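Gitmont Plirkard table panels: my thoughts after a spring of daily use

I've wanted a big pale worktop for years, and every time I priced one up in a single piece I shut the laptop and made a cup of tea instead. So when Gitmont brought out the Plirkard panels (light plywood, you lay them edge to edge over whatever table you've got) I was properly excited. £207 for the lot, delivered in May, and I had them down before lunch.

First things first, the colour is lovely! I was braced for that orangey look you get with cheap ply, and it's much creamier than the website makes out, more beige in some lights. The grain is soft as well. On one panel it goes off at a steep slant and then fades out to almost nothing, and I like that a lot more than a busy pattern under my hands all day.
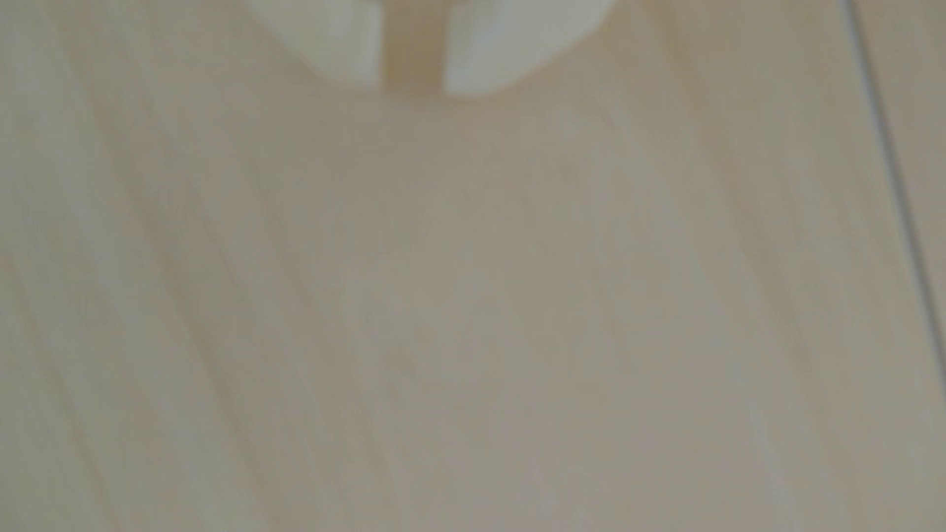
Soft grain, with one of the joins over towards the right

Now, the joins. I'll be straight with you, you can see them. They show up as thin dark lines, and if you're after a smooth unbroken top then these will drive you up the wall. I had a 2 mm step between two of mine on the first day, which I fixed with a bit of folded card, and another one has crept up since. Writing on a single sheet of paper across a seam is a pain (I keep a magazine handy to lean on). Crumbs love it down there too.

I did look at the Plilham version before buying. It has clips along the edges, so it ought to stay flatter, but it was dearer and the finish was a sort of grey I didn't fancy next to a white wall. If you move your table a lot I'd go for the clips. Mine stays put, so I don't miss them.

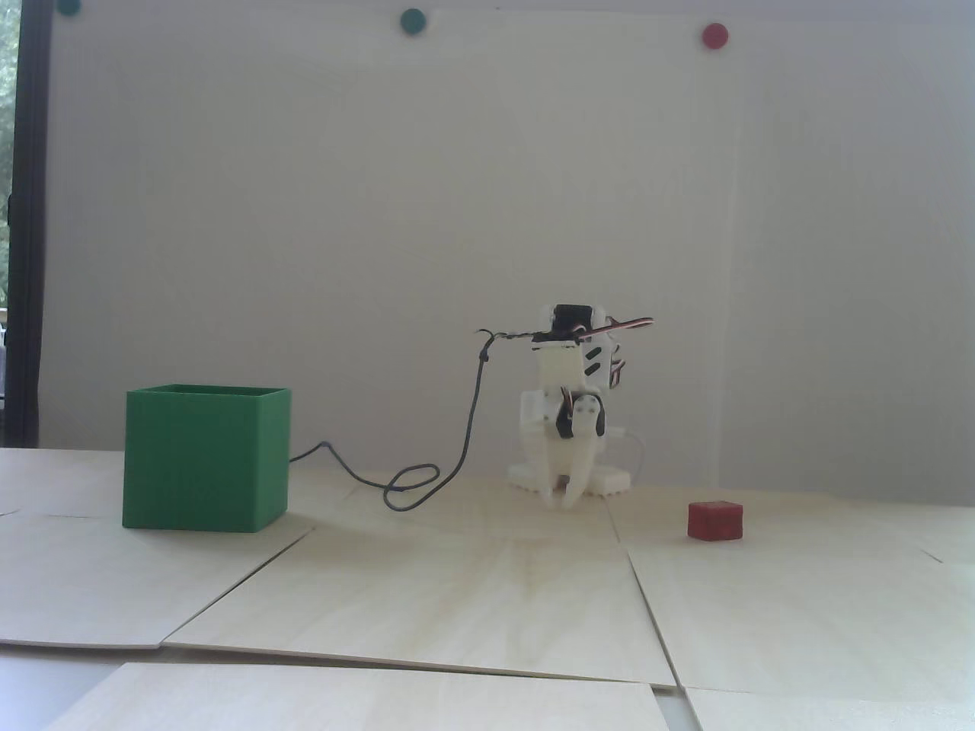
The panels in use, seams and all, with the green box on the left and the little red cube on the right

What I really enjoy is how bright everything looks on it. A strong colour like red or green fairly jumps out, so I lose far fewer small bits than I did on my old dark table. Wiping down takes seconds, just a damp cloth, though I do dry it straight after as the instructions say not to leave it wet.

Would I buy them again? Yes, but I'd spend longer lining them up before piling everything back on top. Eight out of 10 from me, and it'd be nine if they'd put clips on.

Contact | Privacy | © Kang Home Reviews | Back to top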